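Erkura Ellis – platine vinyle à entraînement direct pour DJ

Réf. Amley : ERK-ELLIS
Disponible sur commande, en noir ou en gris

L'Ellis est la platine vinyle de scène d'Erkura. Elle est destinée aux DJ qui jouent en club, en bar ou en salle de concert et qui transportent leur matériel d'une date à l'autre. Elle remplace l'Erkel au catalogue. Les feutrines et les capots de l'ancien modèle restent compatibles.

Le moteur à entraînement direct atteint sa vitesse nominale en moins d'un tour. Le couple se règle sur deux positions : la position haute convient au scratch et au calage manuel, la position basse donne un départ plus souple, proche de celui des platines de salon. Le pitch est réglable sur plus ou moins 8 % ou plus ou moins 20 %, avec un bouton de retour à zéro verrouillable.

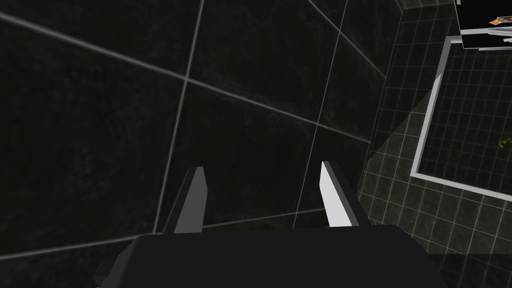
Pince ouverte, rendu 3D

Le bras de lecture en S se règle en hauteur, avec blocage par bague. L'antiskating et le contrepoids sont gradués. La cellule n'est pas fournie. Le porte-cellule livré accepte les modèles à fixation standard, et les cellules monobloc se vissent directement au bout du bras.

Caractéristiques

Entraînement : direct
Vitesses : 33, 45 et 78 tours/min
Pitch : ± 8 % / ± 20 %
Poids : 9 kg
Sorties : RCA phono/ligne commutables, borne de masse
Câbles : détachables
Alimentation : interne, cordon secteur fourni

Contenu du carton : platine, plateau, feutrine, contrepoids, porte-cellule, adaptateur 45 tours, câble RCA avec fil de masse, cordon secteur, notice en français.

Installation sur scène

Posez la platine sur un support rigide, à l'écart des caissons de basse. Les quatre pieds se vissent pour la mise à niveau. Sur un praticable ou un plancher qui vibre, ajoutez une dalle lourde sous le châssis – les pieds seuls ne suffisent pas à fort volume. Reliez toujours le fil de masse à la table de mixage avant de monter le gain.
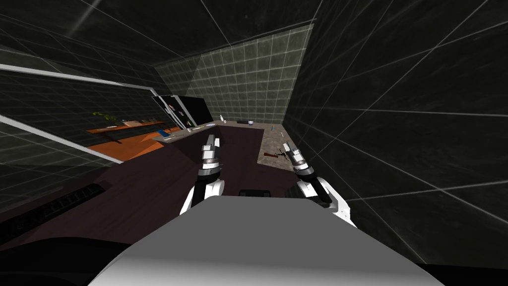 Pour le transport, retirez le contrepoids et bloquez le bras sur son support. Le plateau voyage à part, dans le compartiment prévu si vous utilisez le flight case Amley (vendu séparément).

Location

L'Ellis est aussi proposée à la location, à l'unité ou par paire avec table de mixage. Une caution de 300 € par platine est demandée au retrait. Les réservations pour les soirées de novembre se remplissent tôt, pensez à confirmer vos dates par écrit.

Garantie et pièces

Garantie deux ans, hors cellule, diamant et feutrine. Les pièces d'usure (curseur de pitch, bouton start/stop, lampe de diamant) sont tenues en stock à l'atelier Amley.

Fiche mise à jour le 29 mars 2023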